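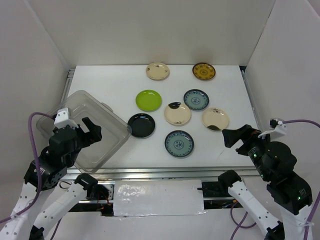

Geschirr vom Flohmarkt reinigen und auffrischen

Gebrauchte Teller sind selten in dem Zustand, in dem man sie gern auf den Tisch stellt. Meist kleben Preisschilder auf der Rückseite, in der Glasur sitzen graue Messerspuren, und im Fußring hat sich Schmutz festgesetzt. Mit Hausmitteln lässt sich das meiste davon entfernen.

Sie brauchen:
Spülmittel
Natron
Zitronensäure (Pulver)
Speiseöl
weiche Bürste, alte Zahnbürste
Baumwolltuch

Schritt 1: Prüfen
Klopfen Sie jeden Teller mit dem Fingerknöchel an. Ein heller Ton spricht für einen heilen Scherben, ein dumpfer für einen Riss. Gerissene Teller taugen noch als Untersetzer für Blumentöpfe, zum Essen nicht mehr.

Schritt 2: Etiketten lösen
Papier mit Öl einreiben, ungefähr 5 Minuten warten, dann mit dem Fingernagel abschieben. Klebereste mit einem Brei aus Öl und Natron abreiben.

Schritt 3: Einweichen
Lauwarmes Wasser mit etwas Spülmittel, zwei Stunden. Teller mit Golddekor oder Aufglasurmalerei nicht einweichen, nur kurz von Hand waschen.

Schritt 4: Messerspuren
Die grauen Striche sind Metallabrieb vom Besteck. Drei Teelöffel Natron mit wenig Wasser anrühren und mit dem Tuch kreisend auftragen. Auf bemalten Flächen ohne Druck arbeiten und vorher am Rand testen.

Schritt 5: Kalk
Zitronensäure in kaltem Wasser auflösen, die Stelle betupfen und gründlich abspülen. Auf Golddekor und Unterglasuren mit feinen Haarrissen verzichten Sie besser darauf.

Schritt 6: Trocknen und lagern
Teller hochkant trocknen lassen, auch der unglasierte Fußring muss trocken sein. Beim Stapeln Küchenpapier oder Filz dazwischenlegen.

Hinweis: Bei alter Keramik unbekannter Herkunft kann die Glasur Blei enthalten. Solche Stücke nur zur Dekoration verwenden.

Text: Engelbert Ammann, März 2023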